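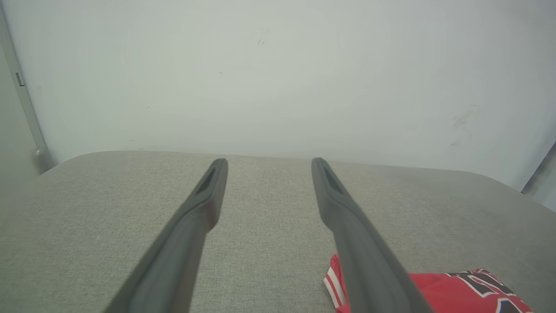
I finally did the sports clothes. They had been living in two bags at the bottom of the hall closet since we moved into the Lodhi Street apartment, and every time someone needed something for practice the whole lot came out on the floor and went back in worse than before.

My first mistake was trying to do it on the bed. The bed is too low for me and after half an hour my back was done. The second time I used the gray upholstered ottoman in the front room. It has a firm top and rounded corners, and a shirt laid on it stays where you put it. On the kitchen table the slippery ones slide off if you brush past them. The ottoman is also light enough in color that you can see what still has grass on it.

I started at 4 in the afternoon and did the red things first, as they were on top. Then the whites, then everything else. Anything with a hole in it went straight into a paper bag. Anything that didn't fit anyone in the house went into a box.

For jerseys I now fold like this. Face down, smooth the back flat with your hand, fold both sides in so they meet near the middle, then bring the bottom up to the collar. Turn it over. If there is lettering or a number on it, try to keep the crease off it. The print on our older ones has cracked exactly where I used to fold them, and I don't know of a way to fix that. Shorts are easier: in half lengthwise, then in thirds, with the waistband on the outside so you can see the size tag.

I tried rolling for a while. My neighbor Shanti Goel rolls everything and her drawers look very good. Ours lasted until the first person went looking for a particular pair of socks. Flat folds standing on edge in the drawer have held up better, and I can see the stripes and the numbers without taking anything out.

The drawer is from the Prulum dresser we bought used. It is 14 inches deep, and a folded adult jersey fits front to back with some room left. I put a shoebox at one end for socks and wristbands. The kneepads don't fit anywhere, so they are on a hook inside the closet door. I would like something better for them but haven't found it.

The box of outgrown things has gone over to the league's swap table, which runs through March. I kept back three jerseys I couldn't part with. They are in a pillowcase on the top shelf, and I wrote the names on a piece of masking tape.

Still to do: the cleats, the bag of deflated balls, and the winter jackets, which are a separate problem. The zipper on the blue jacket needs replacing and the repair place on Ostau Avenue is closed until they finish the sidewalk.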